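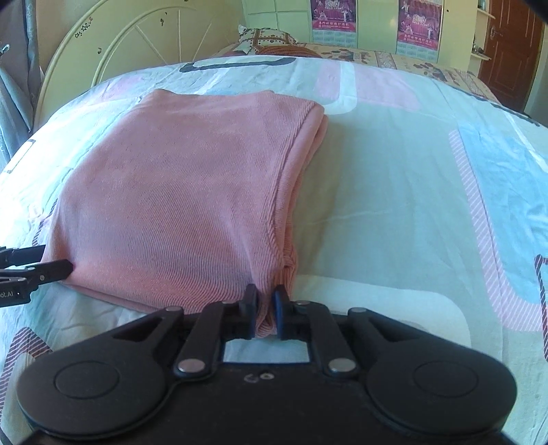

Gefaltetes Stück Stoff zwischen zwei handgeführten Greifern, aufgenommen von der Kamera an einem der beiden Geräte.

Lesezeit: 4 Minuten
53 Mal geteilt

Nidevport. Eine Arbeitsgruppe der Hochschule Nidevport hat gemeinsam mit der Firma Skillov ein Verfahren vorgestellt, mit dem zweiarmige Roboter das Zusammenlegen von Decken, Handtüchern und Kleidung lernen. Die Trainingsdaten stammen ausschließlich von Menschen, die in Wohnungen mit zwei handgeführten Greifern gearbeitet haben. Ein Roboter war bei den Aufnahmen nicht beteiligt. Der Bericht zu dem Verfahren, das die Gruppe Metmont nennt, ist am Dienstag als Vorabdruck erschienen und noch nicht begutachtet.

Weiche Textilien gelten in der Robotik als schwieriges Material. Eine Tasse behält ihre Form, wenn man sie anhebt, ein Pullover nicht. Wo eine Ecke liegt und wie viele Lagen der Greifer gefasst hat, ändert sich mit jeder Bewegung. Viele frühere Arbeiten beschränken sich deshalb auf glatte Tische, einfarbige Unterlagen und wenige Stoffstücke, die vor jedem Versuch gleich ausgelegt werden.

Die Gruppe aus Nidevport ließ dagegen auf Betten, Sofas und Küchentischen falten. Insgesamt kamen 800 Stunden Aufnahmen zusammen, verteilt auf sechs Monate. Die Teilnehmenden erhielten eine kurze Einweisung und sollten danach so arbeiten, wie sie es zu Hause gewohnt sind. Eine bestimmte Falttechnik war nicht vorgeschrieben. Gemusterte Bettwäsche, wechselndes Licht und volle Zimmer waren ausdrücklich zugelassen.

Jeder Greifer zeichnet neben dem Kamerabild auch seine Lage im Raum und die Öffnungsweite der Finger auf. Aus diesen Daten berechnet Metmont zunächst, welche Bewegungen ein Roboterarm mit gleichartigen Fingern ausführen könnte. Aufnahmen, bei denen der Arm sich zu weit strecken müsste oder die beiden Arme einander in die Quere kämen, werden aussortiert. Mit dem Rest wird das eigentliche Steuerungsmodell trainiert.

Neu ist nach Darstellung der Gruppe vor allem der Umgang mit dem Moment des Zugreifens. Das Modell sagt außer der nächsten Bewegung auch voraus, ob der Stoff zwischen den Fingern hält, wenn beide Arme ziehen. Fällt die Vorhersage schlecht aus, öffnet der Roboter den betreffenden Greifer und setzt ein Stück weiter innen neu an. Als Lernmaterial dienten dafür gerade die Stellen, an denen den Teilnehmenden eine Ecke entglitten war. In anderen Datensätzen werden solche Abschnitte häufig herausgeschnitten.

Geprüft wurde das Verfahren in 309 Versuchen auf einem zweiarmigen Roboter in einem Labor, das mit Bett und Sofa wie ein Schlafzimmer eingerichtet ist. Kein Textil aus den Versuchen kam in den Trainingsdaten vor. In 53 Prozent der Durchgänge lag das Stück am Ende so, dass zwei unabhängig voneinander urteilende Personen es als ordentlich gefaltet einstuften. Eine Vergleichsversion ohne die Haltevorhersage schnitt deutlich schlechter ab, vor allem bei dicken Decken, bei denen sie oft nur die oberste Lage erwischte.

Am besten gelangen Handtücher und Kissenbezüge. Bei gerippten und stark dehnbaren Stoffen war der Abstand zwischen den beiden Versionen am größten. Der Roboter zog den Saum dort ohne Haltevorhersage in die Länge, bis er aus den Fingern rutschte. Hemden mit Knöpfen bleiben auch mit Metmont ein Problem. Ein erheblicher Teil der misslungenen Versuche entfällt auf Ärmel, die unter dem Rumpf des Kleidungsstücks lagen und von den Kameras nicht erfasst wurden.

Auch die Geschwindigkeit ist noch weit von der eines Menschen entfernt. Für eine Wolldecke brauchte der Roboter mehrere Minuten, vor allem wegen der Pausen zwischen Greifen und Anheben. Die Gruppe führt sie auf die Rechenzeit des Modells zurück und arbeitet nach eigenen Angaben an einer kleineren Fassung.

Ein Abschnitt des Berichts befasst sich mit der Frage, wie viele Wohnungen für solche Daten nötig sind. Dazu wurde das Modell mehrfach mit gleich vielen Stunden, aber unterschiedlich vielen Räumen trainiert. Mehr Räume brachten durchweg bessere Ergebnisse, auch wenn aus jedem nur wenig Material einging. Zusätzliche Stunden aus denselben Zimmern halfen ab einem gewissen Punkt kaum noch. Ob sich das auf andere Hausarbeiten übertragen lässt, lassen die Fachleute offen.

Skillov hat die Greifer für die Aufnahmen geliefert und einen Teil der Auswertung übernommen. Die Firma ist an dem Verfahren finanziell beteiligt, was im Bericht angegeben ist. Ein Produkt sei derzeit nicht geplant, teilte das Unternehmen mit. Denkbar sei zunächst ein Einsatz in Wäschereien, in denen große Mengen ähnlicher Stücke anfallen.

Ein Teil der Aufnahmen soll im April für andere Forschungseinrichtungen freigegeben werden. Vorher werden Gesichter, Briefe und Bildschirme unkenntlich gemacht. Die Teilnehmenden können einzelne Aufnahmen bis dahin ohne Begründung zurückziehen. Der Programmcode zum Aussortieren der Bewegungen ist bereits abrufbar, das trainierte Modell vorerst nicht.

6 Kommentare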